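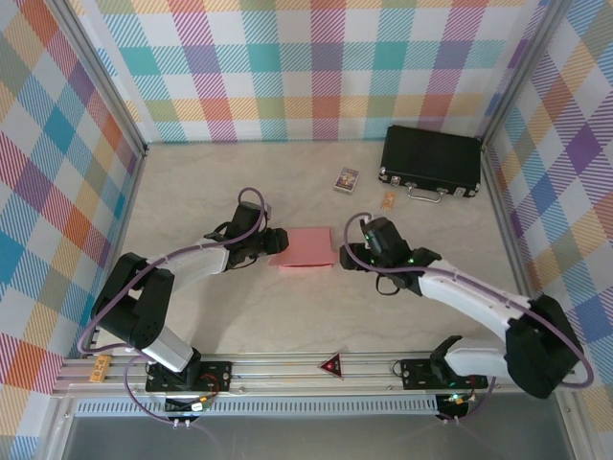

Minutes of the working practice meeting, Brurnberg room, Sunday, 2 p.m.

Present: Josiane Coste (chair), Imelda Pascual (minutes), and a good turnout from the Prelby and Rampersad benches, which was lovely to see on a weekend.

1. Last minutes. Agreed, once Josiane had corrected the spelling of Trudis in item 7.

2. Two-arm handling rules. We spent most of our time on this one, and happily so. Imelda read out the draft wording: both grippers are to be opened and checked before a run, and no hands go past the front rail while either arm has power. Prelby asked whether reaching in quickly to straighten a cloth counts - it does, and everyone was very nice about it. 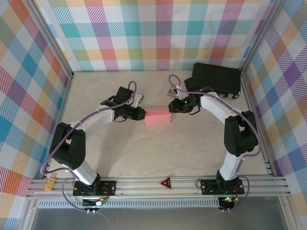

Handovers between arms came next. The draft says the first gripper keeps its hold until the second has closed, and Rampersad would like a pause written in as well. Left open until they send wording.

3. Cables. Slack to be checked at full reach at the start of each shift and signed for on form 756. Josiane will print more.

4. Any other business. Warning markers stay on the rail, please, even when cleaning. Closed with thanks and the last of the coffee cake.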